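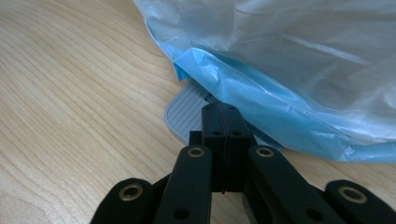

Why do people put small things down on the table before they decide where to keep them? The table is the nearest free surface at a good height, and leaving a thing there costs no decision at the moment of arrival.

4.2 Bags and the things under them

In the first part of this section we described how objects come to the table. In this part we look at what happens when a bag is among them. Our households used bags for shopping, for storage and for carrying things between rooms, and many of these bags stayed on the table after they had been used. We call this a resting bag. The term was proposed by Danica Yordanov during the coding of the diaries, and we kept it because all coders understood it in the same way.

A resting bag changes how a table is read by the person who has to tidy it. A hard object shows its outline and can be named quickly. A bag made of thin film has no fixed outline, and it may lie over other objects and hide a part of them. Figure 4 shows such a case: a crumpled translucent bag with a blue band on a light wooden tabletop, and under its lower edge a flat gray plastic object with a ridged surface. Only a part of the ridged object is exposed. From this part one can say that it has rounded corners and a smooth border, but one cannot say how large it is.

Figure 4. Resting bag on a wooden table, with a gray ridged object partly under it.

We asked the participants in Dridgate and Wirkidov to explain in their own words how they clear a table on which a bag is lying. Two main orders of work were found in the answers. In the first order, the bag is lifted before anything else, and the objects under it are treated afterwards. In the second order, the visible objects are removed one after another and the bag is left for the end. Participants who followed the second order told us more often that they had thrown away something by mistake together with the bag. One participant in Wirkidov lost the lid of a soap dish in this way and found it again only in April, behind the bin.

The difference between the two orders was not explained by the size of the household. We expected that larger families would lift the bag first, as they have more things on the table, but the diaries do not support this. A better explanation was given by Jytte Oddsson, who read the diaries from Dridgate a second time. She noticed that people who keep their bags for a second use fold them at once, and therefore have to lift them early. People who do not keep their bags see them as waste, and waste is collected at the end of the work. We find this explanation convincing, although our material is too small to test it properly.

The partly covered object is a special problem in our coding scheme. According to the scheme of Brennan and Halász, which we followed in the earlier sections, an object receives a name only if at least two coders agree on it independently. For partly covered objects this agreement was often missing. A ridged plastic surface, for instance, can belong to many household things, and the coders were tempted to choose the one that they had at home. We decided to use a descriptive label in such cases, for example "flat, ridged, plastic", and to leave the function open. This makes the tables in the appendix a little longer, but it avoids a false precision.

It should also be mentioned that covering is not always an accident. In 7 of the diaries the participants wrote that they put a bag over small things on purpose, mostly to keep dust away or to hide them from guests. Chaiwat Chaimongkol has suggested that we treat this as a form of storage and give it a separate code. We did not do it in the present study, because the purpose of a covering can be known only from the diary and cannot be read from the table itself. In the next part we return to the hard containers, such as boxes and trays, where this difficulty is smaller.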